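# Two tablecloths on one long table, how do I stop the join creeping?

Posted by **clornholm_lane**, 24th August

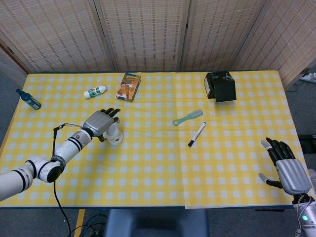

*The table with the gingham on and the usual bits out.*

I have a long rectangular table in the back room and could not find a yellow and white gingham cloth big enough for it, so I bought two smaller ones and overlapped them. The join runs down the middle. It looks fine from the doorway, but the right-hand sheet hangs over the front a little more than the left, and it gets worse over a week or so of use. Every time somebody leans on it the top layer shifts.

The table is used for sorting small things, mostly toiletries, pens and packets, so I need it flat. Pens stop at the ridge and it annoys me. I don't want to sew because I have no machine and my hand stitching is poor. I also don't want anything that will mark the table.

Size of each cloth is 52 inches wide. They are wipe-clean on one side, slightly fuzzy on the other. Is there a tape that works on this sort of backing? And is it worth lining up the checks, or will that always look off?

---

**Talha Tanoli**

Double-sided tape will work, but most of the thin paper sort lets go of a fuzzy backing after a few days. Get the cloth-based kind sold for carpet edges. I used the Skemon one, 18 mm wide, on a similar cloth last November and it has not moved.

Do it in this order:

1. Take everything off and wipe the lower sheet where the overlap will sit. Let it dry fully.
2. Lay the lower sheet and get its front edge straight against the table edge. Put a heavy book at each end.
3. Lay the top sheet over it and slide it until the squares fall on top of each other. Start from the front, as that is the edge you look at.
4. Fold the top sheet back on itself without moving the rest. Run one strip of tape along the lower sheet, just inside where the top edge will land.
5. Peel the backing a hand's width at a time and press down as you go.

The tape only touches the two cloths, so the table stays clean. Yes, line up the checks. Pale yellow on white is forgiving, and if you are a couple of millimetres out it won't show. If the squares drift towards the back, the cloths were probably printed slightly differently and you will have to pick which end to get right.

For the overhang, trim the longer side once the join is fixed. Don't trim first. I did that and ended up with a step on the other side.

As for the pens, keep the overlap narrow and rub it down with the back of a spoon. You will still feel it.

---

**paracha_kitchen**

just use clips. the metal ones for picnic tables, pack from Posholm was cheap. hold the front and back and it can't go anywhere

---

**Midge52**

Clips stop it sliding but won't help in the middle, where the ridge is. They also catch on sleeves if you sit at the table to work.

I'd return the two and buy it off the roll. Market stalls and fabric shops sell wipe-clean gingham by the metre, and you can ask for any length you like. Check the width before you pay, as the roll I bought from was narrower than I expected and I had to go back.

If you are keeping them, put a thin felt underlay beneath both. The fuzzy side grips felt much better than it grips bare wood or laminate, and it takes some of the hardness out of the ridge too. Cut the felt a bit smaller than the table top so it doesn't show at the edge.

---

**clornholm_lane**

Thank you. I have ordered the carpet tape and will try the felt if it still creeps. The receipt has gone so returning them is out.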